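Sitero Kitchen Handling Project
Progress report to the funder, second reporting period
Report date: 27 July 2020

1. Status

Work in this period covered equipment planning for the kitchen test cell. No hardware has been ordered. The purchase decision was moved from April into the next period so that the reach and clearance work could be completed in simulation first. Spending is under plan for the same reason, and the unspent amount is carried forward on the equipment line.

The main open items are the arm mount, the gripper fingers and the choice of sink unit. The counter height is fixed. The supplier for the arm is not.

2. Simulation work

The cell is modeled as a domestic kitchen with a sink, drainboard, countertop and wall fixtures. Each candidate arm is loaded into the same kitchen model and run through the same set of reach poses, with and without an object in the gripper. A run is logged as clear, near contact or contact. A total of 131 poses have been defined, and all have been run on the first candidate.

The poses that matter most for purchasing are the high ones. An arm that reaches the basin comfortably from a base in front of the counter may still fold badly when the hand has to go up toward the wall, and the elbow then takes up space over the counter. This affects the mount more than it affects the arm. A base set farther back would help the elbow but would shorten the usable reach behind the sink.
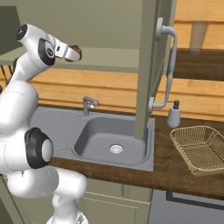
Brandotholm asked in its written comments whether a longer arm would remove the need for a custom mount, and whether the price difference had been checked. It also asked that wall fixtures be treated as fixed obstacles in every run, with no allowance for moving them during installation.

The second request has been adopted. On the first, a longer arm was priced and set aside for now. The added reach is useful at the back of the counter, but the longer links need more room to fold, and the heavier base would require floor reinforcement that is not in the budget. The comparison will be repeated once the mount position is settled.

3. Supplier contacts

Quotes were requested from Zemberg and Auer. Both responded.

Zemberg quoted the arm, controller and a standard floor mount as one package. Delivery is 6 weeks from order. The gripper is priced separately, and replacement fingers are sold only as a full set. Training is included for two operators.

Auer quoted the arm and controller without a mount. Delivery is longer, but the service terms are better: the first year of service visits is covered, and a loan unit is supplied if a repair exceeds the agreed time. Auer also confirmed that the wrist can be fitted with a splash cover. The cover adds to the outside diameter of the wrist and has to be included in the clearance runs before the quote can be compared on equal terms.

Neither quote includes the sink unit or the countertop. These will be bought from a building supplier to match the model. The current layout uses a unit with the drainboard on the left and the basin on the right, with a single-lever faucet on the back rim. Dimensions in the model will be checked against the supplied part before the countertop is cut.

4. Clearance at the basin

Poses near the back of the counter were reviewed separately. Here the wrist works close to the backsplash while the elbow stays low and to the right of the cabinets. The question for the budget is whether the arm can be placed on a fixed mount or needs a height-adjustable one. An adjustable mount would cost up to 4 times as much as the fixed version and would add a further item to the maintenance plan.
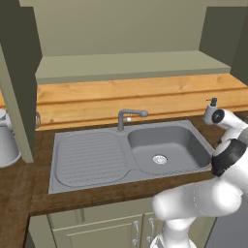 Figure 2. Simulated arm pose at the right side of the sink, wrist near the soap dispenser.

The present recommendation is the fixed mount, with bolt holes drilled for two positions. The arm can then be moved by hand between test series. The cost of the second set of holes is small and is covered by the installation line.

5. Budget

The equipment line remains as approved. One transfer is requested: 1,000 dollars from travel to equipment, to cover the splash cover and one spare finger set. Travel was not used in this period and the amount will not be needed later.

The contingency has not been touched. If the adjustable mount is required after all, it would use most of the contingency, and a revised budget would be submitted before any order is placed.

6. Next period

– Run the full pose set on the second candidate, including the splash cover.
– Repeat the longer-arm comparison with the final mount position.
– Obtain revised quotes from Zemberg and Auer on the same scope.
– Submit the purchase request for the arm, controller and mount.
– Order the sink unit and confirm its dimensions.

The funder is asked to confirm the transfer in section 5 before the revised quotes are requested. Quotes on both sides are valid for a limited time – a late confirmation would mean asking for them again.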